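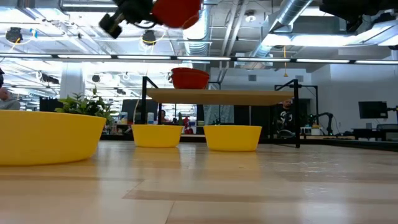
Sylvie told her to leave it off her personal account, at least until the end of the month, and then asked whether she had eaten anything.

Aniela said she had. She was sitting on the edge of the bath with her phone plugged into the shaver socket, which charged it very slowly. On the screen was the sign-up page for Shim. It wanted a username of no more than twelve letters.

"What are you on there as?" she asked.

"My name. It's boring but people find me."

"I don't want people to find me. I want people to read it."

"Then you've got a problem," Sylvie said, and the line went quiet while she moved something heavy across a floor.

Aniela had kept the blog for six years. It was called Lerkance, a word her grandmother had used for the stuff left at the bottom of a handbag. She wrote about lipsticks she had finished, coats, bus journeys, and once, at length, about a dentist. On a good day 63 people read it. Then in April she had written a post about going back to her old school to vote, and someone on Shim had copied out the middle of it without the title, and by the time she got home from work it had been shared 2,937 times.

None of those people had come to the blog. She had checked at lunch and again on the bus. They were all over on Shim, arguing about whether the woman in the story should have spoken to the man at the gate.

"They think she's made up," Aniela said.

"Who?"

"Me. The woman. They keep saying 'the narrator'."

"That's quite flattering."

"One of them says I should have ended it earlier."

Sylvie laughed, and then said sorry.

After the call Aniela typed lerkance into the box. It was taken. She tried it with an underscore and that was taken too, by an account with no picture which followed three people. She looked at the three. One was a bakery, one was a weather service and one was Trinidad Castillo, who had left a comment under nearly every post Aniela had written in the first two years and had then stopped.

She went back through the old comments on the blog. They were still there, with the little grey squares beside them. Trinidad had liked the coats. Trinidad had asked where the green scarf was from, and Aniela had replied nine days later to say she couldn't remember. There was one under the dentist post that said, I read this in the waiting room and felt better, thank you. Aniela hadn't answered that one at all. She had been moving house.

The account had posted only once. It was a link to the blog's front page, from four winters ago, and underneath it said: saving this name for her in case she ever comes over here.

Aniela put the phone on the side of the bath and washed her face. The towel was damp, so she used the sleeve of her dressing gown. Next door Lukian Bilyk was running his washing machine, and the pipes knocked each time it changed direction.

She signed up as anielak. The page asked whether she wanted to find her friends and she pressed no. It asked again in a different colour and she pressed no again. Then it let her in, and the first thing it showed her was the middle of her own post, with a drawing of a gate that somebody had added.

She scrolled past that and found the account with no picture. There was a button for sending a message. She wrote, Hello, it's me from the blog, and deleted it. She wrote, The scarf was from the market in Domska, the stall by the steps, I remembered later. She read it over twice and took out the part about remembering later, and then put it back.

The message went with a small popping noise. Under it the word Sent appeared, in grey.

The phone was at nineteen per cent. She left it where it was and went to put the kettle on, and when she had made the tea she drank it standing in the kitchen with the light off, listening to the washing machine finish.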